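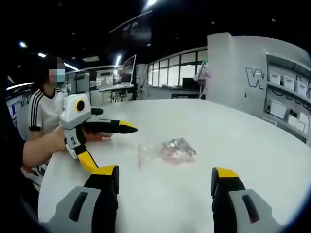
Handout 2: From a wrist camera to a gripper path
Perception and Planning Software, short course
Notes by Nhung Hoàng, with corrections from Abbas Karimi
June 6, 2025

Last time we got as far as reading a recording into Zundo and playing it back. Today we do the fun part, turning a fisheye video and a pile of motion readings into a path that a planner can use. By the end you should be able to take one raw take, run it through all the stages and say where it went wrong if it did (some of them will go wrong, and those are often the most interesting ones!).

1. Clocks first

Every take has two streams, the video and the motion sensor. They don't share a clock. If you skip this step everything downstream looks nearly right, and nearly right is horrible to debug. Run the sync tool, then look at the offset plot before you do anything else. A flat line is good. A slow slope means one clock is drifting, and you need the drift option switched on. A sudden jump usually means dropped frames, so mark the take and move on.

2. Where was the camera?

We track the camera by matching small features from one frame to the next. A fisheye lens is lovely for this, as it takes in so much of the room. Plain white tables are poor in features, while shelving, window frames, lettering and ceiling lights are rich in them. So most of what holds the track together is in the background, well away from the thing being picked up.

Two things to watch:

Mask the fingers of your own gripper. They stay in the same place in every frame, and the tracker will happily conclude that the camera never moved.

Mask other moving things as well. With a second person working at the same table, their arm and gripper can take up a good part of the view. Brudo makes a rough mask for you, but check the edges, especially near long thin fingers. 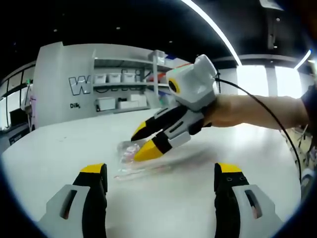

Figure 1. A second gripper held over a crumpled clear bag. The lower finger has a little motion blur.

3. How open is the gripper?

We get the opening width from the yellow tips. Threshold on colour, find the tip on each side, undistort the two points, then measure between them. Please undistort before measuring! Near the rim of a fisheye picture a small shift in pixels is a much bigger change in angle than you'd guess, and the tips sit low in the view.

When another gripper of the same colour comes in, a plain threshold finds its tips too. Lok-yiu Lui's fix is simple and works well: search only in the bottom corners, and reject any blob that moves too far between frames. Try it with and without the second rule and compare the two curves.

4. Clear plastic

I love this bit. A transparent bag has hardly any appearance of its own. What the camera picks up is mostly reflections, and reflections slide about as the camera moves. A detector trained on solid objects will often lock on to the coloured contents and miss the loose film, so the grasp point ends up too far in. Ask Cao for the full mask and the contents mask separately, and plot both. The gap between them tells you how much film the planner doesn't know about.

5. Smoothing and export

Resample to 16 poses per segment, smooth positions and rotations separately, and keep the gripper width unsmoothed around each close. Smoothing across a close gives you a gripper that shuts lazily and late. Then export to Stumum and run the reach check.

Exercises

a) Run take 2801 through every stage. Hand in the offset plot and the width curve.
b) Turn off the finger mask and run the tracker again. Describe what happens to the path in a few sentences.
c) Resample the same take to 64 poses per segment. Does the reach check give a different answer? Why might it?

Morfudd Lloyd has rewritten the install page since April, so pull the new version before you start. Questions about Brudo go to Hạnh Đặng, everything else to me.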